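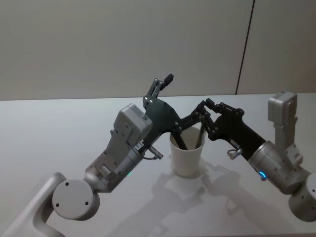

**From:** Eilidh Forsyth
**To:** Cemorcombe woodcraft list
**Date:** 09/06/2025
**Subject:** Re: Standing sticks in cups while the finish cures

Marion, thanks for writing this up. I've been making hair sticks and chopsticks long enough to have tried most of the ways of standing them up, and I still use paper cups for nearly all of it. I've left your message in and answered in between.

> Hello all. I've moved from spoons to hair sticks over the summer and I'm stuck on the drying. The turning and sanding are fine. I dye them dark, wipe on the oil, and then I have nowhere to put them. If I lay them down on paper I get a line all along one side. If I hang them from a clip I get a mark where the clip was, and the clip marks are always on the end that shows.

The line is oil collecting where the stick touches the paper. It happens on wax paper too, only shinier. I gave up on laying anything flat after I spoiled a pair of chopsticks I had promised to somebody. You can sand the line back, but on a dyed piece you go through the color before you get to the bottom of it, and then you're dyeing the whole thing again.

Clips are all right if you leave a waste end on the blank and cut it off afterward. I do that with tapered sticks that will get a metal cap. For anything with a finished top, stand it up.

> I tried a paper cup because I had a sleeve of them left from a yard sale. It mostly worked, but the first cup went over as soon as I put the second stick in, and it took the cup beside it along. What size is everybody using?

I use the plain white 8 oz ones, the kind for hot coffee. The wall is stiffer than on the cold drink cups and the rolled rim gives the stick something firm to lean on. Cold drink cups go soft at the rim if you get oil on it. The small bathroom cups are no good at all – a hair stick is most of its weight above the rim and the whole thing tips.

As for going over when the second stick goes in, put them in so they lean away from each other. If both lean on the same side you've moved all the weight to that side. One left and one right, feet crossed or close together at the bottom, and the cup stays put. It also keeps the upper ends well apart, and the upper ends are where you least want them touching.

If you are still losing cups, put something in the bottom. I've used dry rice, sand, and a handful of steel washers. Washers are my choice now. Rice sticks to the tip and I don't enjoy picking it off. Sand is steady but it gets into everything, and once it's in the oil it's in the rag. With washers you can set the tip through a hole and it won't slide across the bottom when you bump the table.

> How many can go in one cup? I had five in there and two of them had stuck together by morning.

I do 2 to a cup and no more. I know it takes up a lot of table. A pair belongs together anyway, so one cup is one pair, and I write the wood and the date the oil went on in pencil on the side of the cup. When you have several kinds of dark stick they all look the same once they're dyed, and walnut and dyed cherry side by side have fooled me more than once. The pencil has saved me from mixing pairs that were different lengths by a hair.

Don't use a marker on the cup. If your fingers are oily the ink comes off on them and goes straight onto the next thing you pick up.

> Does it matter which end goes down? I've been putting the points down because that seemed natural, but then the points are sitting in whatever runs off.

Points down, yes, but wipe harder. If anything is running off, there's too much oil on it. I wipe on, leave it while I do the next pair, then wipe off with a clean rag until the rag stops picking anything up. Then it goes in the cup. After a while I come back and give each point one more wipe, holding the stick by its top. Take it straight up out of the cup before you wipe it. If you pull it out at the angle it's leaning, you drag the side along the rim and you'll have a scrape to fix.

Going back in is the same. Hold it upright over the middle, lower it until it touches bottom, then let it lean over gently. I hold the rim with the other hand while I do this.

For chopsticks I go the other way up between the first and second coats, so the handle end is down. That way both ends get a turn out in the air. I haven't seen any difference with hair sticks, so I don't bother there.

> What about the mark where the stick leans against the rim? I get a very small dull spot. You can feel it more than you can see it.

That one I never got rid of completely. What I do is give each stick a quarter turn after the first hour or so, and again before I go to bed. The spot is still there but it's spread out and very faint, and it comes off in the last sanding. I go over everything with 2000 paper between the last two coats, lightly, with a drop of oil on the paper. On a dyed piece be careful at the shoulder, where the taper starts. The color is thin there and it will go pale before you notice.

Alasdair Laing cuts a disk of cardboard to sit on top of the cup and pokes holes in it so the sticks stand straight up and don't touch the rim. He described it in message 1445 if you want to look in the archive. It does away with the spot on the side, but you get a small ring around the stick where it passes through the hole, and I found the ring harder to sand out than the spot. He doesn't get the ring. He may be making the holes bigger than I did.

> I'm working on a dark bench in the basement. Does anyone use a proper drying rack? Mhairi told me about one and I don't want to buy something I can make.

I have used a rack. I made mine from a scrap of pine with drilled holes, a bit wider than the sticks. It's steady and it looks neat, and it stayed dirty on the inside of the holes from the first batch on. You can't clean down in a hole. A bit of black dye came off in there and got onto a maple pair weeks later. With a cup you throw it out when it gets dirty.

I would change the bench before I bought the rack. Mine was dark too and I was always missing drips and bits of lint. I have a plain white top on it now, just a shelf board, and I can see a hair on it from across the room. Dark sticks against a white table also show you any patch where the dye didn't take. I turn each one slowly over the board before it goes in the cup, and I find most of my mistakes then.

Keep the cups toward the middle of the table. I've reached for the rag and taken a cup off the edge with my sleeve.

> Last thing. Which oil? I've got a bottle of ordinary mineral oil from the kitchen and it never seems to dry.

It won't. Mineral oil doesn't cure, it just soaks in and some of it comes back out on whatever you touch with it. It's all right on a cutting board. On a hair stick it will be in somebody's hair, so use something that cures. I use tung oil, thinned for the first coat and straight after that. It's slow. I leave a full day between coats in summer and longer in October, when the basement gets damp. If a stick feels tacky when you pick it up, put it back in its cup and leave it alone. Putting another coat over a tacky one gives you something that is tacky for good.

For chopsticks, read the can and make sure it says it's suitable for things that touch food once it has cured. Some cans sold as tung oil have other things in them. I also leave the eating ends undyed now. I used to dye the whole length and I never felt easy about it.

And the rags – lay them out flat outdoors, one layer thick, until they're stiff. Don't leave them in a heap in the basement and don't push them down into a used cup, which I have seen done. Oily rags heat up by themselves in a pile.

> Thanks for any help. I have some pairs waiting that I don't want to touch until I know what I'm doing.
>
> Marion Farquharson

They won't mind waiting as long as you keep the dust off them. If they're dyed but not oiled, wipe them down with a dry cloth before you start. Loose dye comes off on the first oil rag, and if you go from a black pair to a brown pair with the same rag you'll be sorry.

Start with the pair you like least. Put one stick in a cup with washers and one in a cup without, and see if you can tell the difference when you lift them out. I'd be interested to hear, as I've never tried the two side by side with the same wood.

Gopinath Palaniappan asked me off list whether any of this works for knitting needles. I've only made one pair. They were too long for a coffee cup and I ended up leaning them in a flower pot with washers in it, which was fine. If anybody makes needles regularly, please write in with what you use, and say how you keep the tips sharp through the last sanding. Mine came out blunt.

Eilidh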